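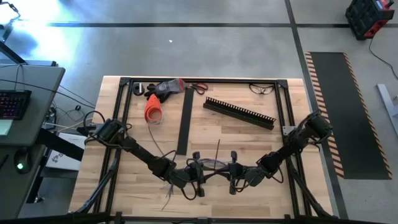 Glove, red-handled scissors and safety glasses on the bench.

Flor Bermúdez wrote on 1/18/25:
> Is the Vovcombe hall roster out yet? I can do April but I'm not
> doing the hedge again. It took 2 of us 9 hours and someone
> called the colour of the result "brave".

Flor,

Roster's with Cornel, so April may come first. The hedge has been given to Bergþóra, who missed the meeting. She'll need more than 80 litres of green waste bags and a neighbour with a ute.

Oksana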